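Want to help us write the rules for small robot arms? I'm looking for 11 people to spend one Thursday evening arguing with me about a draft good-practice guide for tabletop arms. No degree needed, just opinions!
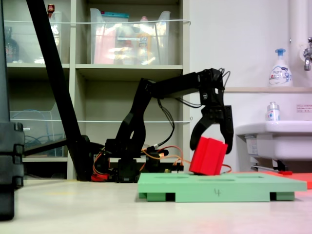 The draft is called Filtdale, and it covers setup, cables and labeling. I want fresh eyes on the labeling part most of all (my favorite, sorry). A handwritten 4 on the front edge of a platform is fine by me, but should a guide ask for more?

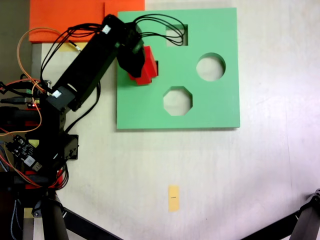 Grunesia, October

We start at 6 and go for 3 hours, with snacks. You'll read two short chapters beforehand and mark up anything that sounds bossy or confusing. 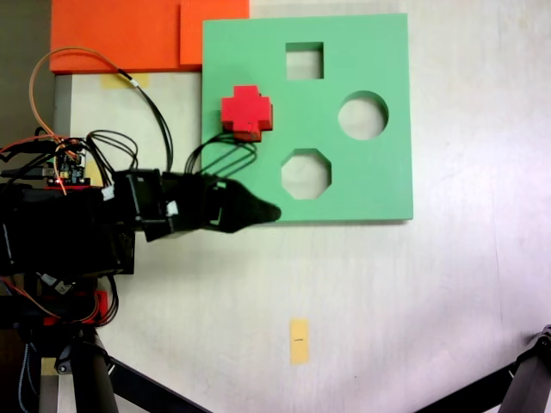
Plindier Safe Practice Team

Teachers, hobbyists, repair folks, total beginners – all welcome! You do need to be 18 or over. Write to me at the Plindier front desk and tell me which rule you'd add first. 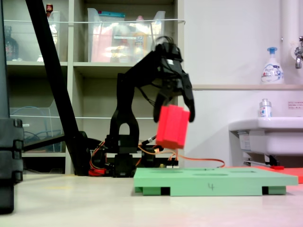
Nelly Mamani, Guide Editor

I read every note myself, so give me a few days to get back to you.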